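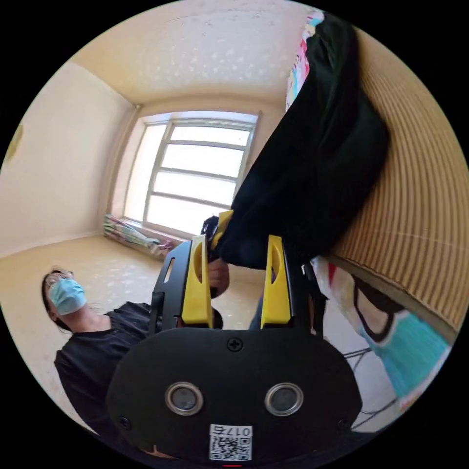 Plukstead, 2024-04-12

Hi Anjana,

You asked for something you could read over lunch instead of another slide deck, so I'm just going to write it the way I'd tell you. The short version is that the covered call sleeve is doing its job, the put spreads are a mixed bag, and I'd like to talk you into one change before the next quarter's money lands.

Calls first. When you funded the pilot in January, the plan was to hold a basket of dividend payers and sell calls against them, one month out, never on more than half the shares. We've stuck to that. I had a wobble in the second month (the basket ran up fast and I was itching to buy back everything we'd sold) but Damilola talked me down and we let the Ruddock calls go to expiration. They finished in the money and we lost the shares. I was grumpy for a day! Then I went back through the numbers and we'd still come out ahead of where we'd planned to sell anyway, so I've stopped sulking.

Right now we have 7 names in the basket. Escombe is the one I get asked about most. The premium on it is thin, the thinnest of the lot, and if you only looked at the monthly income column you'd wonder why we bother. I like it for the dividend and because it hardly moves when everything else is having a bad week. I'd keep it and simply stop selling calls on it until the premium is worth the commission.

Now the put spreads. The idea was a little protection, bought cheap, rolled every 60 days. Cheap they were. The market has been so quiet that most of them have just melted away, and I know how that looks on a statement, a neat row of small losses. I'd ask you to read that line the way you'd read a homeowner's premium. Still, I'm not going to pretend I rolled them all well. On the Sonmont spread I waited too long, hoping for one down day to sell into, and by the time I moved there was nothing left to sell. That was my call and a bad one. I've now put the roll dates on the shared calendar so that Genalyn gets the reminder too, and she has my blessing to nag.

Costs: we had $2000 set aside for data and commissions for the whole pilot and we're inside it. The bigger expense was the options data feed, and I went back and forth on that one for ages. I'm glad we paid. The free quotes were delayed, and on the thinner names the gap between bid and ask was wide enough that I was basically guessing at a fair price. Since we switched I've been putting in limit orders near the midpoint and getting filled more often than I expected (patience helps, and so does not trading in the first few minutes after the open).

Two people to thank. Vasanthi Wijesinghe rebuilt the tracking spreadsheet so that assigned shares, premiums and dividends all sit in separate columns, and I can finally see which part of the return came from where. Please don't mix her up with Vasanthi Thambiah, who does the compliance review and who sent back my first trade log with a whole lot of yellow highlighting. She was right. I hadn't been writing down why I picked each strike, only which one. The log has a reason column now and I've filled it in back to the first trade, which took most of a weekend and a lot of coffee.

So, the change I'm after. I want to sell the calls a bit further out of the money than we do today. We'd collect less each month, no way around that, but we'd keep more of the upside when a stock takes off, and after losing Ruddock I think that's a better trade for this kind of market. Volatility is low, premiums are skimpy all over the place, and giving up a whole rally for a skimpy premium bothers me more every month. Damilola disagrees, by the way. His view is that you hired us for income and we should take the income. It's a fair point and I told him I'd put it in here.

If you say no, we carry on as we are and nothing breaks. If you say yes, I'd start with 2 of the names, Sonmont being one, and leave the rest alone until I can show you a full cycle of results side by side.

Still to do on my end: finish the tax notes on the assigned Ruddock shares, decide what replaces them in the basket (I have a shortlist, and I'm in no hurry at these prices), and get the next round of put spreads on before the old ones expire. Genalyn will send the position sheet separately. The dividend column on it is missing the latest Escombe payment, which hadn't posted when she ran it.

Call me whenever suits you about the strikes. I'd like an answer before the next expiration if you can manage it.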